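# 茶水间桌面分类回收:塑料瓶与易拉罐应如何投放,两只纸杯能否作为临时分类容器

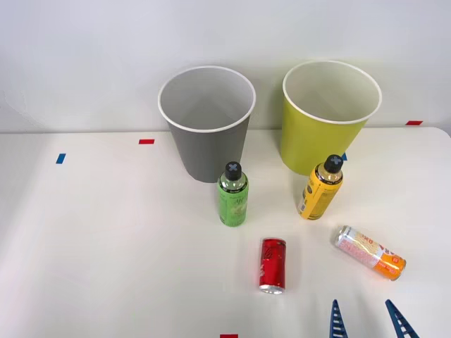

*图1:白色桌面上靠墙放置的灰色杯与黄绿色杯,前方为两只塑料瓶和两只易拉罐。*

**提问者:Laur 楼层行政组**

各位同行:

本单位位于 Flasisbridge 办公园区,本楼层登记在册人员共689人,设有茶水间9处。自十一月起,园区物业要求各楼层对饮料容器实行源头分类,塑料瓶与金属罐须分别交付,混装的一律退回。执行至今,本楼层已有两批回收物因混装被退,行政组为此承担了重新分拣的工作。

目前各茶水间台面狭窄,落地式分类桶无法进入,走廊又因消防通道要求不得摆放固定容器。行政组拟在台面靠墙一侧设置两只小型容器,以颜色区分类别,先在一处茶水间试行。图1即为拟采用的颜色与摆放方式:灰色杯在左,黄绿色杯在右,两只杯子之间留有间隔。台面与墙面上贴有数条彩色小胶带作为标记。

现就下列事项征求意见:

1. 灰色与黄绿色两类颜色,分别对应金属罐和塑料瓶是否妥当?有无通行的对应关系可以参照?
2. 以纸杯作为容器,在承重和稳定性方面是否存在隐患?整瓶投放是否可行?
3. 瓶盖与瓶身是否必须分离?瓶身标签是否需要撕除?
4. 易拉罐投放前是否应当压扁?
5. 台面胶带标记应如何规范,方能在日常擦拭后仍保持清晰?

需要说明的是,本楼层茶水间由保洁单位每日下午四时清理一次,此后至次日上午不再安排人员。行政组希望所采用的办法不增加保洁单位的工作量。另,本楼层访客较多,对内部规定并不熟悉,标识应当使初次到访者也能看懂。

如有已在执行的制度文本,亦请不吝分享。谨此致谢。

---

**Modton 后勤服务站**

您好。本站负责三栋办公楼的日常回收事务,现就所提事项逐一答复,供贵组参考。

**关于颜色对应关系**

各地公共分类标准所规定的颜色,一般对应的是可回收物、厨余垃圾、有害垃圾和其他垃圾等大类。塑料瓶与金属罐同属可回收物,在大类之下如何细分,多由各单位或回收承接方自行约定。因此,灰色对应金属、黄绿色对应塑料,在内部使用并无不可,但应注意以下两点。

其一,灰色在不少地区用于表示“其他垃圾”。访客看到灰色容器,有可能将用过的纸巾、茶包一并投入。如沿用灰色,应在容器正面加贴“金属罐”字样及图形,字号不宜过小。

其二,颜色不应作为唯一的区分依据。部分人员对颜色的辨识能力有限,文字、图形和位置三者宜同时使用。本站的做法是固定左右次序,各楼层一律左侧金属、右侧塑料,人员更换楼层后无须重新适应。

从图1来看,绿色瓶立于灰色杯前,黄色瓶立于黄绿色杯前。若将该图直接张贴于茶水间,使用者可能理解为绿色瓶应投入灰色杯,黄色瓶应投入黄绿色杯,即按瓶身颜色分类。这与贵组按材质分类的本意不一致。建议张贴用图另行拍摄,将两只塑料瓶一同置于塑料类容器之前,两只易拉罐一同置于金属类容器之前,使对应关系一目了然。

**关于纸杯的稳定性**

纸杯口大底小,重心偏高,投入较重物品时容易倾倒。空置时靠墙摆放可以减少向后倾倒的可能,但不能防止侧向滑动。本站不建议将纸杯用于整瓶投放,理由如下:

- 未喝完的饮料一旦残留,液体会浸润杯底,杯壁随之变软;
- 一只塑料瓶投入后,杯口基本被占满,第二只无处可放;
- 使用者见杯口已满,通常会把后续物品放在台面上,台面反而更加凌乱。

纸杯可以用于收集瓶盖、拉环等小件,或用作宣讲时的演示器具。正式投放仍应选用硬质容器。台面深度有限的,可采用窄口长方形塑料盒,底部加防滑垫。墙面允许打孔的,亦可采用挂墙式。

**关于瓶盖与标签**

应以回收承接方的书面要求为准。未作要求的,本站执行如下规定:瓶内液体倒净,瓶身压扁后将瓶盖拧回,标签保留。拧回瓶盖可避免瓶盖散落,也可防止压扁的瓶身重新鼓起。有的承接方要求瓶盖单独收集,则须另设小容器,请贵组事先确认。

**关于易拉罐**

人工分拣的,压扁可以节省空间。承接方如使用设备识别或自动退还押金,则往往要求罐体完整。此项差别较大,务必事先询问,不宜凭经验办理。另外,罐体侧放时,残余液体容易流到台面上,倒净之前应直立放置。

**关于胶带标记**

胶带用于标示容器的摆放位置较为实用,保洁人员擦拭台面之后可以据此复位。建议选用耐擦拭的标识胶带,粘贴前以酒精清洁台面并完全晾干。粘贴时四角剪圆,不易翘边。每个容器以两条短胶带标出前沿两角即可,无须围满一圈,围满后缝隙处反而容易积存污渍。标记颜色与容器颜色应保持一致,与分类无关的胶带应及时揭除,避免造成误解。

以上意见供参考。涉及消防通道的事项,以物业书面答复为准。

---

**Tarkik 园区物业窗口**

仅补充与交付有关的几点。

混装退回的判定以整袋为单位。袋内发现另一类容器的,整袋退回,不作现场分拣。各楼层交付前应在袋口系挂标签,注明楼层与类别。透明袋优先,深色袋须开袋查验,等候时间较长。

可回收物在楼层内的存放时间不得超过72小时,逾期由物业通知清运,所需费用列入楼层当月账单。残留饮料在气温较高时易滋生异味并招引虫蚁,请各楼层务必落实倒净要求。

台面容器的样式物业不作统一规定,不得遮挡电源插座,不得置于热水设备出水口正下方。走廊及电梯厅不得摆放,此项无例外。

---

**匿名用户**

纸杯肯定不行,买两个收纳盒,贴上字,问题就解决了。颜色选哪两种都可以。

---

**提问者补充**

感谢各位答复。行政组研究后,拟对方案作如下调整:

- 试行点改用硬质长方形容器,两只纸杯仅用于收集瓶盖与拉环;
- 左侧为金属罐,右侧为塑料瓶,颜色沿用灰色与黄绿色,正面加贴文字和图形;
- 张贴用图重新拍摄,按材质分组摆放;
- 胶带仅保留标示容器前沿位置的部分;
- 交付袋一律改为透明袋,并系挂楼层标签。

瓶盖是否单独收集、罐体是否压扁两项,已向回收承接方发函询问,收到答复后在本页更新。仍欢迎已有挂墙式容器使用经验的单位补充意见,尤其是墙面为轻质隔板时的固定方法。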